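Hukberg Moves Hand Sorting of Molded Blocks to Robot Arms at Hiltby Plant 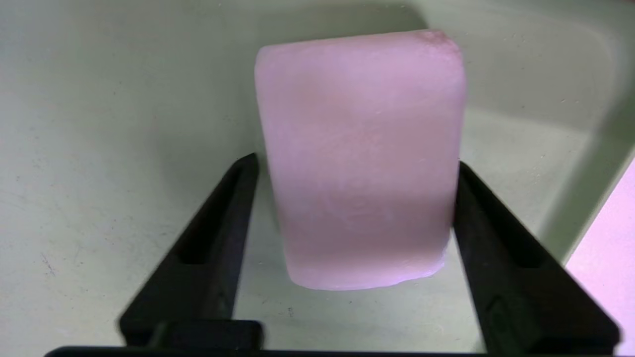

A pink block held between the two fingers of a gripper at Hukberg's Hiltby plant. Photo: Hukberg

HILTBY - Hukberg has put robot arms on the block sorting line at its Hiltby plant, the company said Monday. The change covers 11 stations where workers had picked molded blocks out of trays by hand and placed them on a belt to the packing area.

Each station has one arm with a two-finger gripper and a small camera mounted near the fingers. The arm picks one block at a time. Grip force is set by product type and can be changed at the station screen by the operator on duty.

The plant employs 102 people. Hukberg said no jobs were cut as part of the change, but the work on the line is different. Sorters now work as station operators. An operator watches more than one arm, clears missed picks, swaps trays and pulls blocks for the surface check, which is still done by hand.

The line handled 3,934 blocks in its first full shift under the new setup. The company did not release a figure for the old process.

"The slow part is setup," said Mirjana Nikolaidis, line manager at the plant. "A softer product needs a lighter grip, and when the grip is too light the block slips in transfer. We ran each product type separately before we let the arms work through a full shift."

Training takes 8 hours and is paid at the regular rate. It covers restart steps, gripper finger changes and lockout. Operators who finish it move up one pay step.

So-yul Won, a shift representative, said repeated wrist strain had been the most common complaint on the sorting line, and that reaching into trays now makes up a small part of the day. She said workers still have questions about staffing on the night shift, where one operator may be assigned to four arms. Talks on that point are open.

"Watching four screens is tiring in another way," Won said. "We asked for rotation every two hours, and so far we have it on days only."

The arms were installed by Rendard, which also holds the service contract. A second line, used for the Kaplan product range, will stay manual until September at the earliest.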